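Open Day at Celex: Robots, Toy Fruit and Free Pretzels

Posted in: Out and About > Tech and Science
Last updated: Friday, 4:15 p.m.
Print this page | E-mail this page

I've driven past the Celex building on the Kelmendi side of town more times than I can remember and never had a clue what went on in there. It's a long, low place with hardly any windows on the street side, and my best guess was dental supplies. So when I saw a sign out front for an open day with robot demonstrations, I signed up for the first morning slot that still had room.

Parking was a pain. The visitor lot holds maybe a fifth of the people who showed up, and the rest of us got waved over to the grass behind the loading dock (wear old shoes if you go next year!). Check-in was quick, though. You got a sticker, a paper map and a soft pretzel, and then they split us into groups of 20 and sent us off in different directions.

My group started in the big hall, where Celex builds sorting lines for food warehouses. The main attraction there is a conveyor loop they call the Gendix, and I could have stood next to it all day. It was running 900 small boxes an hour while we watched, which the guide said was a slow setting so that we could follow along. Little arms flip out from the side and nudge each box down its own chute. The noise is a kind of steady clacking, and you feel it in the floor. One little kid in front of me put his hands over his ears and grinned the whole time.

After that we went up some metal stairs, past a very nice lunchroom, and into the part I'd come for. The Zarnness lab is where they work on robots that pick things up, and it's a totally different mood from the hall. It's quiet, people talk in normal voices, and there are cables all over the place. We had to go in seven at a time, so there was a wait in the hallway, and I'll admit I got a bit grumpy about it. They could use a bench or two out there.

The work at hand was produce, or the toy version of it: a carrot, a strawberry and a star fruit spread out on a big white table next to a little set of drawers, with a black gripper above them on the end of its arm. I'm a gardener, so I was sizing up the carrot right away (the tops were greener than mine have ever been). Our guide talked about why shape is such a headache for these machines. A box is a box, but a carrot is thick at one end and skinny at the other, and a star fruit has all those ridges, so where do you grab it? I'd never given it a second's thought. I pick up carrots every day of my life!
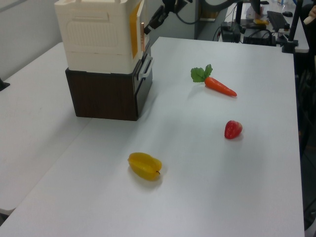
One woman in our group asked whether the robot would be able to tell a bruised strawberry from a good one, and the guide said that was really two questions, one about seeing and one about touching, and that this lab worked mostly on the grabbing and left the judging of fruit to a different team. She didn't look too impressed. She said her grocery store could use both, and the sooner the better, and a few people clapped.

I asked about speed, having just come from the clacking monster downstairs. The answer was that the lab cares about getting a good hold first and worries about the clock much later. They try a new grip some 80 times before they'll even talk about it at the weekly meeting. That made me feel better about how long it took me to learn to drive a stick.

We finished up back downstairs with coffee and a table where kids could work a hand-cranked claw and fish for erasers. The line was mostly grown-ups, me included. I got a blue one shaped like a shoe.

A few things to know if you're thinking about the next one, which they're talking about for August. Book the early slot, as the hallway was packed by the time we came out. The upstairs part is reachable by elevator, but you have to ask for it at the front desk and it's not marked on the map. The coffee is fine, the pretzels are better than fine, and they go fast. Admission is free, and they'll stamp your map at each stop if you have a kid along (or if you ask nicely, like I did).

Filed under: open days, robots, family outings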